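Ticket: Season ticket holder cannot load playoff seats, Suvarna Arena app
Status: Closed
Product: Wuvasow ticketing, mobile and web
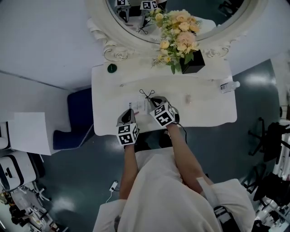 Lavanya Kurup wrote at 9:12 a.m. that her two playoff seats were gone from the app. She had them on Thursday night, section 63, row 3. In the morning the regular season games were still listed but the playoff tab said "No events found." She had already signed out and back in. Game one tips off Saturday and she wanted to know if she should buy other seats in the meantime.

9:40 a.m. Reply from Hemant Pal
Please don't buy other seats. Your order is paid and the seats are held under your account. I can see them on our side. Can you tell me which version of the app you have and whether the playoff tab is also empty on the website?

9:58 a.m. Lavanya Kurup
App says it is up to date, I don't see a number. Website has the same problem. It shows my name and my account balance and nothing under playoffs. My brother has seats two sections over and his are fine.

10:15 a.m. Hemant Pal
Thank you. The version number is under Settings, then Help, at the bottom of the page. Since the website is empty too, I don't think the phone is the cause, so you can leave the app installed.

Did you change anything on the account this week, such as an email address or a card?

10:31 a.m. Lavanya Kurup
I changed my email on Wednesday. My old one was through work and I left that job. Tickets were still there the next night though.

10:50 a.m. Hemant Pal
That fits. The playoff tickets are issued by Vorel and the regular season tickets come from our own system. The email change went through here right away. Vorel picks up changes in a batch overnight, and your record there still has the old address. When the two don't match, the playoff tab comes up empty.

I have sent a request to Vorel to update the address.

1:22 p.m. Internal note, H. Pal
Vorel confirms the old address on file. Their batch stopped with an error after 500 records. Customer's record was not in the part that finished. They are rerunning it this afternoon. 70 other accounts from our list are waiting on the same rerun. Please link any new "No events found" tickets to this one and do not reset passwords, it does nothing for this problem.

3:05 p.m. Lavanya Kurup
Any news? I also have a parking pass for Ornano garage that was with the playoff tickets. Will that come back too?

3:18 p.m. Hemant Pal
Vorel is running the update again now. The parking pass is attached to the same order, so it should show up along with the seats. If you have the tab open, close it and open it again after 5.

5:26 p.m. Lavanya Kurup
Seats are back. Same section and row as before. Parking pass is not there.

5:44 p.m. Hemant Pal
I see the pass on the order but it was never marked as sent. I have sent it again by hand. It will be in your new email as a link. Open the link on the phone you will bring to the game and tap Add.

6:02 p.m. Lavanya Kurup
Got it, it's in the app now. The barcode on one of the seats is gray. Is that a problem?

6:10 p.m. Hemant Pal
No. Playoff barcodes stay gray until the doors open. The other one will go gray too the next time the app refreshes. If either is still gray when you reach the gate, go to the box office window with a photo ID and they can print both seats from the order.

6:14 p.m. Lavanya Kurup
OK thanks. You can close this.

6:20 p.m. Closed by H. Pal
Cause: email mismatch after incomplete Vorel batch. Fix: batch rerun, parking pass resent by hand. Parking pass issue opened as a separate ticket.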